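Wunlow 梱包資材ギャラリー 返送品仕分け台

このページは、Wunlow社の小口返送品を扱う仕分け台まわりの使用資材および作業条件の覚え書きをまとめたものである。対象は樹脂製コンテナ、白色の軟包装袋、貼付ラベルの三種。編集はMaksym Lysenko、資材番号の照合はI-seul Jinが担当した。1月10日版。

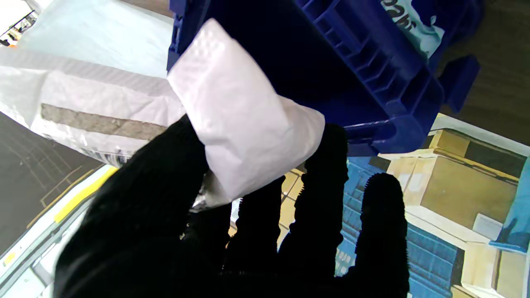
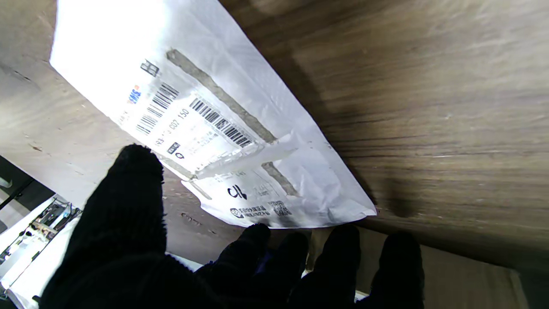

1枚目:青色樹脂コンテナの底面リブと、縁の下に垂れた白色パウチ。2枚目:木目の天面に斜めに置かれた白色メーラー。バーコード付きラベルと半透明の灰色テープが見える。

1. 青色コンテナ

底面には矩形のセルが繰り返す格子状の補強リブが成形されている。このタイプのリブは底板のたわみを抑えるためのもので、積み重ね時の荷重は主に外周の縁で受ける。格子のセルには紙粉とラベル片が溜まりやすく、清掃時は裏返して乾いた刷毛で掃き出す。溶剤は使用しない。

縁は厚みがあり、角が丸く仕上げられている。軟包装袋を縁に掛けた状態で引くと、袋の表面に筋状の擦れが残ることがある。内容物に影響はないが、再出荷品の外装としては不適となるため、袋は縁から離して持ち上げる。

側面から張り出した部分に袋の端が掛かった場合は、袋を引かず、コンテナの側を動かして外す。

台帳上の管理番号は1787。表示ラベルは面の端に寄せて貼り、リブをまたがせない。凹凸をまたいだラベルは端部から浮き、次の洗浄で脱落する。

2. 白色パウチ

軟質の小型袋。表面には細かな凹凸があり、わずかに光を透す。寄せ集めた部分の下端に銀色の箔が覗いている。

箔を含む包材は、当仕分け台では樹脂単体の袋と別区分にしている。箔層の有無は外から判別しにくいことがあり、判断に迷うものは区分7に入れ、開封時に再確認する。圧縮や折り畳みは行わない。箔には折り目が残り、そこから微小な孔が生じる場合がある。

保管は平置きとし、重ねる場合は7段を上限とする。吊り下げ保管は封止部に荷重が集中するため不可。

3. 白色メーラー

光沢のあるポリ袋で、全体に皺がある。強い照明の下では白い面が飛び、印字の薄い箇所が読めなくなる。目視検品では照明を斜めから当て、読み取り面に反射が入らない角度まで袋を回す。

袋の長手方向に沿って半透明の灰色テープが走り、途中から、めくれた白いフィルム片の下に入る。こうした浮いたフィルムは搬送中に他の袋へ貼り付くことがある。粘着が残っていれば押さえ戻し、残っていなければ根元で切り取る。テープを重ね貼りする際は、バーコードに掛けないこと。

角の折れは展開してから寸法を測る。折れたまま測ると対角寸法が不足し、区分を誤る。

4. ラベルとバーコード

ラベルには黒のバーコードが二本、平行に配置されている。一本はラベルの左寄り、もう一本はそれより長く、灰色テープに沿う。バーコードが複数あるラベルでは、読み取り後に画面の番号と印字の数字を照合する。先に拾った方をそのまま登録しない。

細かな灰色の印字は、しわの上では判読できないことが多い。必要な場合は袋を平らに伸ばし、拡大鏡で確認する。それでも読めない文字は、推定で補わず空欄のまま台帳に残す。

ラベルを剥がすと袋の表層が伸び、元の寸法に戻らない。再使用する袋であっても旧ラベルは剥がさず、全面を覆う白無地ラベルを上から貼る。半端に覆うと、仕分け機が旧バーコードを読む。

5. 台の天面

天面は茶色の木目。白い袋との明度差が大きく、輪郭の確認が容易である。一方、灰色の半透明テープの切れ端は見落としやすい。一回の作業が終わるごとに天面を手で払い、粘着の残りを確認する。

台の上にカッターを置いたままにしない。ポリ袋は薄く、刃先が触れただけで裂ける。開封には先の丸い鋏を用いる。

6. 記録上の注意

本ページの管理番号は仕分け台側の番号であり、送り状番号とは対応しない。Sivenlow倉庫の旧台帳では、コンテナと袋を同じ番号列で扱っていた。旧番号で照会する場合は、先頭に資材種別を付けること。

Nornbridgeへの転送分は2月から別台帳に移る。移行対象は57件。未照合のものはJinまで連絡のこと。

関連ページ:樹脂コンテナの洗浄手順/軟包装袋の区分表/白無地ラベルの寸法一覧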